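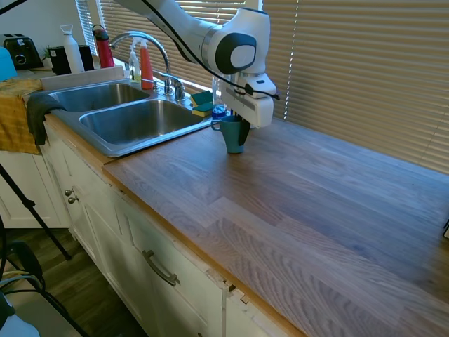 **Gravness Support:** Thanks for the ticket. Before we send out a second bottle of oil, please tell us whether the tacky area is only next to the sink or along the whole counter, and whether anything was left standing on it during the first week. Please also check the faucet base and the sink rim for leaks. Water getting in from below gives the same symptoms as oil that has not cured, and more oil makes that worse.

---

**Reply to support**

It's only next to the sink, on the right-hand side, from the sink rim to a bit past where the mugs usually get put down. The rest of the counter is fine. I used Holtow counter oil, one 340 ml bottle for the whole counter, two coats, wiped off after each coat. The label says to keep the surface clear for 7 days. I kept it clear for most of that, but the kitchen was in use and mugs got put down by the sink before the week was up. So yes, things were standing on it.

Symptoms as of today:

- Surface grabs slightly when you lift a mug off it
- Faint ring when the light comes in low through the blinds, hard to see otherwise
- A paper towel pressed on it comes away with a yellowish mark
- No smell, no swelling that I can feel along the front edge

I'll do the leak checks and add them here.

## Log

**Check 1: faucet base**

Dried the sink deck with a towel, laid dry paper towel around the base of the faucet and the lever, ran hot and cold for a few minutes with the spout over each bowl. Paper stayed dry. Reached up under the sink and felt the supply lines and the mounting nut, all dry. The faucet is a Chege and the gasket was changed when it was put in.

Result: no leak found at the faucet.

**Check 2: sink rim**

Filled the larger bowl, left it for the morning, then drained it. Looked at the underside of the counter with a flashlight, mainly the cut edge on the right. The wood was dry there, and the sealant bead (Batier, clear) had no gaps I could see or get a fingernail into. Did the same with the other bowl. Same result.

Result: no leak found at the rim or the drain.

**Check 3: water from above**

I didn't expect much from this one. The sponges live on the back ledge to the right of the lever, and when they go back wet the water has to end up somewhere. Poured a spoonful of water on the ledge under them. Most of it sat there. A little ran to the right and came over the rim onto the wood at the back.

Result: the wood at the back gets wet when the sponges are put down full of water. The tacky area is further forward than that, so I don't think it explains the ring, but it might explain why the back looks duller than the rest. 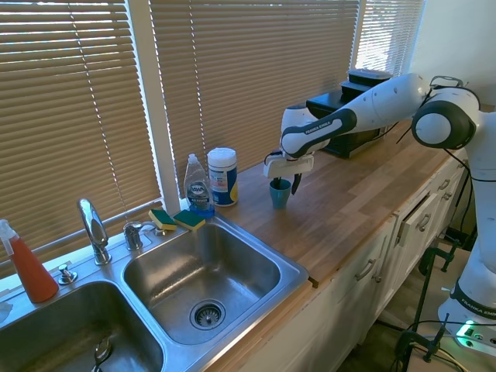 For the rest of the log I split the right side of the counter into two zones so I could keep track. Zone A is the strip at the back, next to the soap. Zone B is the open part where mugs get put down.

**Check 4: water drop test**

A few drops of water in each zone and a few on the far end as a control, left for ten minutes.

- Far end: drops stayed round, wiped off clean, no mark
- Zone A: drops flattened out and left a darker spot that faded by dinner
- Zone B: drops stayed round, surface still tacky after wiping

So zone A is short of oil and zone B has too much that never cured. Two different problems that happen to be next to each other – that probably threw me off when I opened the ticket as one.

**Attempt 1: dry rubbing, zone B**

Clean cotton cloth, rubbed hard along the grain. Cloth picked up some yellow. Less tacky for an hour or so, then back to the same.

**Attempt 2: mineral spirits, zone B**

Dampened a cloth, wiped along the grain, turned the cloth often, window open. Wiped again with a dry cloth and left it overnight with nothing on it. Tackiness gone except for one patch the size of a saucer. Ring still there if you know where to look.

**Attempt 3: sanding**

Not started. The Holtow leaflet says to go down to 80 grit for marks that won't wipe out. That seems too coarse to me for a faint ring on a finished counter, and I don't want a low spot beside the sink. Please confirm before I do anything.

---

**Gravness Support:** Thanks for the detailed checks. Please do not use 80 on this. It is meant for burns and deep stains on bare wood. Repeat the mineral spirits on the remaining patch, let it dry overnight, then go over zone B lightly with a fine pad along the grain. Zone A needs one thin coat of oil, wiped dry after fifteen minutes. Keep both zones clear for the full curing time.

---

**Update, Sunday**

Second wipe done on the patch, fine pad this morning. Zone B is no longer tacky. The ring is fainter, and I can live with it if it doesn't get any better. Zone A has its coat of oil, wiped off with a dry towel at 11:20. Sponges moved into a dish for now, soap is on the other side of the faucet, mugs go on the table.

Used cloths are spread out flat outside to dry.

Open items:

- Repeat the water drop test on both zones when the curing time is up
- Find something with a lip for the sponges so they don't drain onto the wood
- Ask Gravness whether the leaflet will be changed

Leaving the ticket open until the drop test is done. No second bottle needed.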